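Trarnalthorpe cuts lead limit for glazed tableware sold at markets

10 September 2022

Stallholders selling handmade bowls, plates and mugs at council-run markets in Trarnalthorpe will need a leach test certificate for each glaze they use on food surfaces, under a change to the market licence conditions approved this week.

The new condition applies to ceramic ware intended to hold food or drink. Purely decorative pieces are exempt, provided they carry a permanent mark on the base stating they are not for food use. A paper sticker will no longer be enough.

Under the old wording, sellers signed a declaration that their glazes were food safe. Council officers had no power to ask for the basis of that claim. A review of the market program in May found that most declarations relied on the label of the glaze as bought, which describes the product in the jar and does not account for how it was applied, layered or fired.

Rehema Laizer, environmental health manager at the council, said firing was the main variable.

"A glaze that is stable at its rated temperature can release metal if the kiln falls short," she said. "Underfired ware can look finished. The colour is right and the surface is glossy, and it will still leach into vinegar overnight."

The test itself is simple. A sample piece is filled with dilute acetic acid and left for 24 hours at room temperature, away from light. The liquid is then analysed for lead and cadmium. Flatware is assessed by surface area and hollow ware by volume, so a potter who makes both plates and bowls in the same glaze will need a result for each shape.

Certificates will be valid for 2 years, or until the seller changes the clay body, the glaze recipe or the firing schedule. Sellers must keep a firing log and produce it on request. The log can be handwritten.

The council will accept results from any accredited laboratory. It has also arranged a bulk rate with Ruchti, a testing firm that already handles water samples for the district. Pieces can be dropped off at the council depot and are sent away in a single batch each month. Tested samples are not returned, as the acid can dull some surfaces.

A fund of $2,000 has been set aside to refund fees for first-time sellers. Applicants can claim for up to 2 glazes each. The fund will close when the money is spent, and there is no plan to top it up before the next budget.

The licence change covers 332 registered stallholders across all categories, although most sell produce, clothing or prepared food and will not be affected. Second-hand dealers are treated separately. They will not have to test old crockery, but must display a notice advising that its glaze has not been assessed. Antique dealers had asked for a full exemption, which was refused.

Imported tableware is already covered by existing product rules and is outside the new condition, as long as the seller can supply an invoice from the importer.

Halina Kubiak, speaking for the Undis Potters' Guild, said members supported testing but had concerns about how "glaze" was defined. Many studio potters work from a small number of base recipes and add oxides to vary the colour. As written, each variation counts as a separate glaze. The guild had proposed testing only the variation with the highest metal content in each family, and applying the result to the rest.

Council staff rejected this on the grounds that copper additions, in particular, can change how readily a base releases other metals. They have agreed to look at the question again once the first year of results is in.

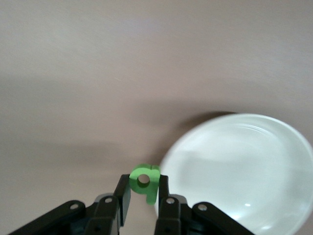

Brodie Faulkner said the cost would fall hardest on people who change their range often. "I might run a green for one season and then drop it," he said. "I'd be paying for a certificate on a glaze I use for a dozen bowls." He said he would probably keep to plain white on the inside of everything and leave the colour for the outside, where the rule does not apply unless the glaze comes within two centimetres of the rim.

The rim allowance was added late in the drafting. It is meant to cover the part of a cup or bowl that touches the mouth, and follows the approach used for printed glassware.

Existing stock may be sold until current licences expire. After that, officers will carry out spot checks, beginning with the Cistero Street market. A first breach will bring a written warning and removal of the item from sale. Licence forms with the revised wording are available from the council office.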